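4.2 Temporary surfaces in shared bedrooms

The Skakmont inventory covered 41 shared bedrooms and recorded 2297 small personal items, each coded by type, by the surface it rested on and by whether it sat in a container. Items inside closed drawers and wardrobes were excluded. A container was defined as any open or lidded vessel that could be lifted with its contents in one movement.

Beds held a larger part of the inventory than the coding scheme had anticipated. The scheme, adapted from the earlier Hikeria protocol, treated the bed as a sleeping surface and gave it a single code. It was revised in February, after the pilot, to separate items placed directly on the bedding from items placed in a container on the bedding. The revision affected 356 entries, all of which were recoded by 2 coders working independently. Disagreements were settled by reference to the room photographs.

The two codes describe different kinds of content. Open boxes and trays tended to hold mixed groups: hair accessories, jewelry, watches and short cables, usually without internal dividers. Phones were more often coded as lying directly on a blanket or sheet. Figure 3 shows both arrangements in one room – a lime-green open box on a striped sheet, and a smartphone face-up on the fleece blanket of the second bed.
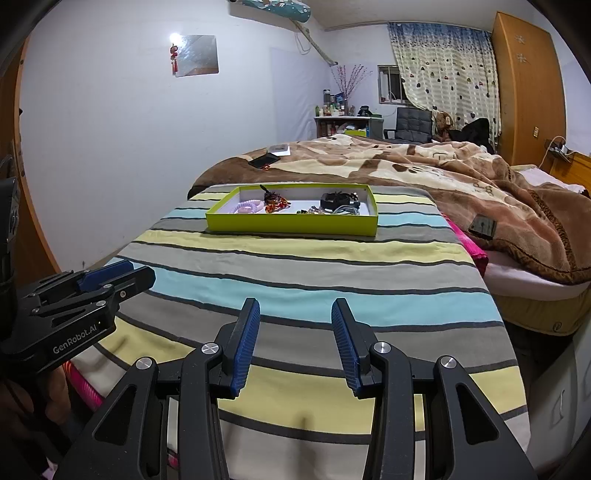 Figure 3. Small items on two beds: open box with hair ties, jewelry and cables; smartphone on patterned blanket.

Mixed content of this type is difficult to assign under Ebrahimi categories, which presume one dominant item class per container. We therefore coded each item separately and kept the container as a linking variable. Cables were entered as one item per bundle. Hair ties were entered singly where they could be told apart and as a group where they could not.

Bedding was recorded only by type and main colors. No attempt was made to measure how long an item had remained in place, and the Clisard duration scale was not applied to this part of the inventory.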